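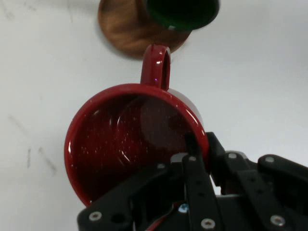 The Grurkeo Hanura is a benchtop manipulation kit sold to teaching laboratories, technical colleges and small integrators. It consists of a hand, a wrist mount, a wrist camera, a control box and a set of software tools for recording and replaying grasps. The arm itself is not included. Grurkeo lists the kit as suitable for most light collaborative arms with a standard tool flange.

The kit is assembled in Prellport and sold directly by the manufacturer and through one reseller, Lennox, which also handles repairs. It is supplied in a single hard case with the hand already wired to its mount.

Design

The hand uses flat black plates and brackets held together with exposed screws. Grurkeo chose this layout so that a damaged finger plate can be removed with a hex key and replaced by the user without returning the unit. Critics have pointed out that the open construction also leaves some of the wiring exposed, and the manual advises against using the hand near liquids or fine powders.

The wrist camera looks down past the fingers towards the object being handled. At close range the fingers cover a good part of the view, and the manual recommends pairing the wrist camera with a second, fixed camera beside the bench. The software accepts up to 3 video streams and stores them with the joint positions of the arm and hand. Recordings can be trimmed and labelled on an ordinary laptop.

The control box is a grey metal unit with an emergency stop, a power switch and a network socket. It has no display. Status is shown by a coloured light on the front panel, a choice that has drawn complaints from users who work with the box under the bench.

Household object exercises 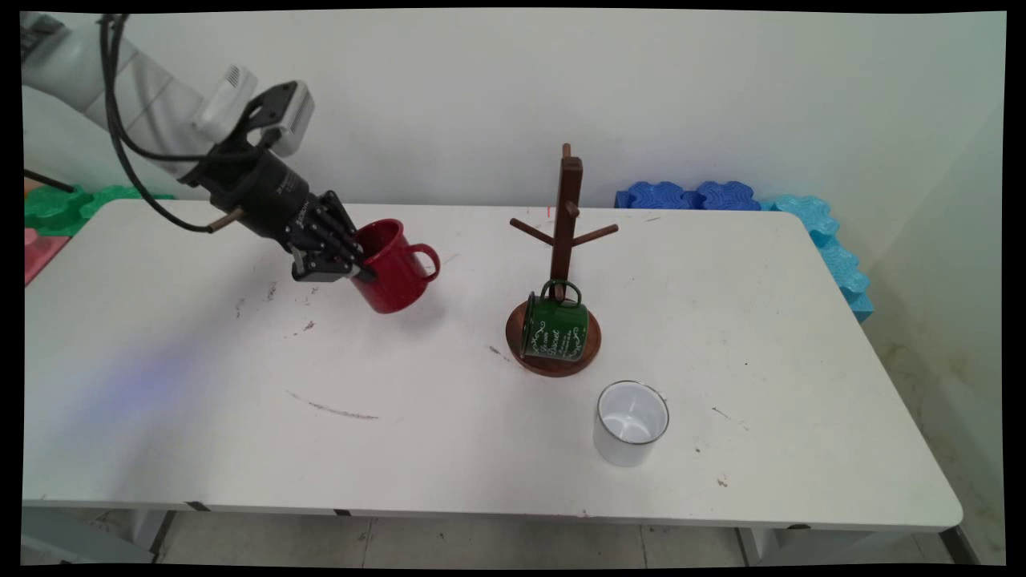

Grurkeo supplies a printed exercise book with the kit, written by Archie McIver, a former technical college instructor. The exercises use ordinary kitchen items in place of machined test blocks, on the grounds that most schools can replace a broken cup more cheaply than a calibrated part. The mug tree exercise is the best known of them and is usually set up on a plain white table, with a dark wooden tree in the centre and mugs of more than one colour, such as the red mug held in the curled fingers of the hand and the green and white enamel ones at the tree. Students are asked to program a grasp, a lift and a placement, then to repeat the sequence with the mug turned to a different starting angle.

Handles are treated at length in the book. A loop handle may be used as a grasping point or avoided altogether, and McIver sets separate tasks for each approach. Glossy glazes are also covered, as bright reflections can mislead simple colour-based detection. Later chapters deal with bowls, jar lids and folded tea towels.

The complete book contains 32 exercises. Instructors may copy the pages for classroom use, but the accompanying solution files are available only to registered owners.

Reception

Reviews of the kit have been generally favourable. The exercise book and the ease of replacing finger plates are the features most often praised. Reviewers have been less satisfied with the installation process, which requires a specific version of the driver for each supported arm, and with the length of the supplied cable, which is too short for arms mounted on a tall pedestal.

The kit sells for $3000, not including tax or freight. Several reviewers considered this reasonable for a college but high for a hobbyist. Lennox offers a rental program for schools, with the rental fee credited towards purchase if the kit is kept at the end of term.

Servicing

Finger plates, screws and cable sets can be ordered separately. The manufacturer recommends checking all plate screws before each teaching block and replacing the finger pads when they begin to harden. Units under warranty must go through Lennox. A driver update released in November corrected a fault in which the hand failed to report its position after an emergency stop.

Last updated Dec 9, 2020

Shares: 32
Comments: 3

Related articles
Hanura control box
Wrist-mounted cameras
Collaborative robot arms in technical education
Grasp planning
Archie McIver
Prellport manufacturing district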